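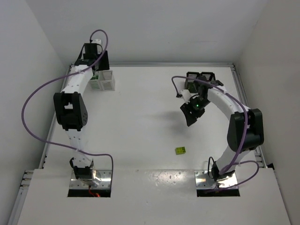 Sorting bricks by color is a waste of an evening, according to the reply that was waiting under last month's entry. Shape first, always, the reply went on, and color only if the pile gets huge. Fine. I have heard this before, mostly from people whose bricks are still in a heap.

September, late, after supper

Posted by the keeper of this diary

Home | Older entries | Shelves and boxes | Contact

So I'm back on the toy bricks. The plan is light containers on one side, dark containers on the other, and everything off the table before bed. I don't believe in the plan. I bought the Custier guide to small storage in the spring and it promised a tidy table in 10 minutes, which I would like to see done with a real pile by somebody with real hands.

My complaint is with the slots. Slotted sides are supposed to let you see what's inside. What you see is slots. I end up lifting the thing to look, same as I would with a shoebox, and a shoebox is free.
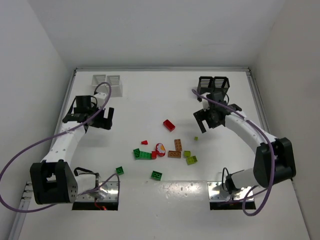 Is it worth sorting them at all? Only if you build from instructions, and I mostly don't.

I still gave it a go. Erkton sells a divided tray that holds up to 498 small pieces, or so the leaflet claims, and I nearly ordered one tonight. Then I remembered the Joshi drawers, which were also going to fix everything and now have batteries and string in them. More boxes means more places to lose the same brick. I closed the page.

What bothers me is the in-between stuff. A flat piece that could go with the long ones or the thin ones. Whatever I decide, I've forgotten it by the next time and I do the opposite. Labels might help. I've written labels before – nice ones – and then walked right past them.
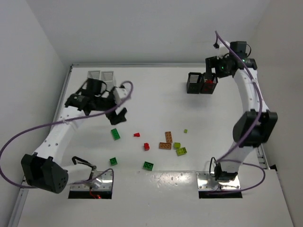 Small bricks out, white containers at the back.

Tomorrow I'll try shape first, just so I can say I did. I'm giving it 20 minutes by the kitchen clock and then it all goes in one box with a lid.

This site uses cookies. By reading on you accept them.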